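Sikder House Residents' Association
Minutes of the common room meeting
Aug 28, 2019

Present: Raimonds Navickas (chair), Mebrat Degefa, Mizanur Siriwardena, Gemechu Assefa (minutes)
Apologies: Raghavendra Bangera

1. Minutes of the last meeting
Approved with one change. Under item 4, "side door" should read "yard door."

2. Matters arising
The replacement bulb for the stairwell has been fitted. The key to the supply closet is still missing. Mebrat has the spare and will get 2 copies cut at Grirberg Hardware. The old notice board has been taken down and Mizanur has the screws.

3. Table coverings
The green cloths were bought from Ekix after the June meeting and have been in use over the summer. Mizanur said they wash well at low heat but take a long time to dry, and he has been hanging them over the railing by the laundry. Raimonds asked that they not be ironed with the steam setting. One has a pulled thread near the hem and will be kept for craft evenings.

Gemechu asked for a decision on drinks. Until now people have put cans and cups straight down on the cloths. Mebrat was in favor of coasters. Mizanur thought coasters would go missing like the last ones and preferred a tray at each end of the table. Agreed to try trays first and look at it again in December.

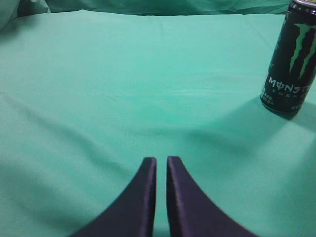 Are cans still allowed on the cloth during study evenings?
Cans and bottles with lids may stay on the table, and open cups go on a tray.

Raimonds will add this to the sheet by the door. Spills are to be blotted with cold water the same evening and the cloth left in the laundry basket with a note saying what was spilled.

4. Drinks shelf
The shelf is now used mostly for energy drinks and soda brought in by residents. Mebrat reported that people are unsure which drinks are shared and which are private. Agreed that the top shelf is private and anything there must have a room number on it. The lower shelf is shared. Unmarked drinks on the top shelf will be moved down at the end of each month.

Mizanur asked whether the association should buy drinks for the study evenings. Raimonds was against it while the budget is tight. Gemechu suggested buying water and juice only. No decision. Raghavendra to be asked for his view, as he runs those evenings.

5. Recycling
Cans are going into the general trash. Urnska, who collect from the building, will not take bags with mixed contents. Agreed to put a separate bin for cans next to the sink. Cans should be emptied and rinsed first. Gemechu will write the label.

6. Budget
The balance is $903. Raimonds proposed setting aside $300 for the common room for the rest of the year, to cover trays, the new bin and washing supplies. Agreed. Mebrat asked that receipts go in the blue folder and not under doors.

7. Any other business
The radiator by the window knocks when it comes on. Mizanur will report it to the building office.
Chairs are to be stacked no higher than the windowsill.

Actions
Mebrat: closet keys, trays
Raimonds: sheet by the door
Gemechu: bin and label, ask Raghavendra about drinks
Mizanur: radiator, wash the cloths before the next study evening

Next meeting to be set by email.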